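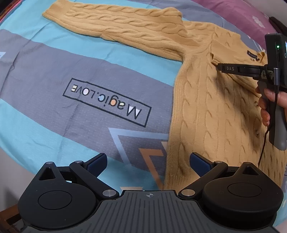
Cardigan on the bed, left gripper open for work, right-hand one in by the collar.

Filed under: Bench notes / Hand-held grippers
4 min read

2025-07-28

Pair two, the one we call Birkari, so that whoever picks it up next knows how I left it. I meant to write this up over lunch and then got talking to Waltraud, so forgive me if it rambles a bit.

The left unit had been closing a touch late on one side ever since the May strip-down. Itsuki thought pads, I thought pins, and we were both a little bit right (he was more right, I'll give him that). I took the linkage apart on the bench, wiped all six pivot pins and put them back with the thin oil from the Lawal tin, one drop each and no more, please! The last lot had been drowned and was full of wool fluff. One pad had crept down its finger, so I pushed it home and re-glued it. Let it stand 20 minutes before squeezing anything.

On the right unit the linkage is fine and I left it well alone. The cable from the electronics box is my worry. It hangs down along the handle and wanders over whatever you happen to be folding, and on chunky knits like the mustard cardigan it wants to lie right across the cables of the knit. I'd like a soft clip halfway down the handle. Waltraud Kröger has a bag of them from the Uven job and says I may raid it.

Zeroing, for my own memory as much as yours: fingers fully open, start the Sinus logger, wait for the green LED, close slowly until the pads touch, open again. Do it twice. The first go always reads a hair wide and I have stopped arguing with it. Then do 100 open-and-close cycles in the air before going near any cloth. Counter on the left unit stood at 2813 when I finished, so please carry on from there and don't reset it.

Still to do:
- clip for the cable, right unit
- look at the re-glued pad again tomorrow, with a fingernail and not a screwdriver
- ask Itsuki Kamata where the spare pads have gone, the drawer has only the old flat ones
- more thin oil

Kettle's on the other shelf now, by the way.

3 comments · 2 shares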